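Reporting Discrimination in Your Neighbourhood: Frequently Asked Questions

Rennie Community Reporting Line, answers prepared by Amirhossein Sadeghi
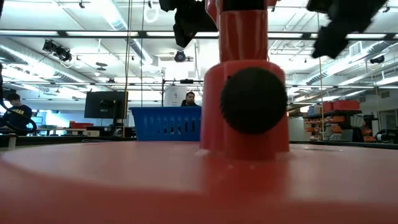
We receive many of the same questions by phone and at our information evenings, so I have put the answers together on one page. If your question is missing, please write to us and I will try to add it.

What kind of incident can I report?

Any incident where you were treated badly on account of your religion, ethnic origin, skin colour, language or disability. It can be an insult on the bus, graffiti on a fence, a refused rental or a message on your phone. You do not need to be sure that it is against the law.

Is the line a part of the police?

No. We are an independent service and we do not pass your report to the police unless you ask for it in writing. If you are in danger now, call emergency services first and contact us later.

I only saw it happen. May I still report?

Yes, witnesses are welcome. On the form, choose "I was present" and tell us what you saw and heard in your own words. Please do not give the name of the other person without their permission.

How long does it take to get an answer?

A staff member reads each report within 4 working days. If you left a phone number, we call between 10 a.m. and 5 p.m. from a hidden number – please pick up, or tell us in the form that you prefer email.

Do I have to give my name?

You can stay anonymous. In this case we can record the incident, but we cannot advise you or help with a complaint.

Can a young person use the service?

Persons under 18 can report alone. For a meeting at our Flellov office they may bring a parent, a teacher or another adult whom they trust.

In which languages can I write?

In any language you like. Translation usually adds around a week.

What should I keep as evidence?

Save the messages, letters and photos, and write down the place and the time on the same evening if you can. Do not clean graffiti before you have taken a picture of it.

Where do the numbers in your yearly summary come from?

Only from the reports sent to us. Last year there were 42 from Flarard and 100 from the whole region. Many people never report, so these figures should not be read as the full number of incidents. The next summary comes out in April.

Can I change my report later?

Yes. Send us the reference number from your confirmation email together with the correction, and we will attach it to your file.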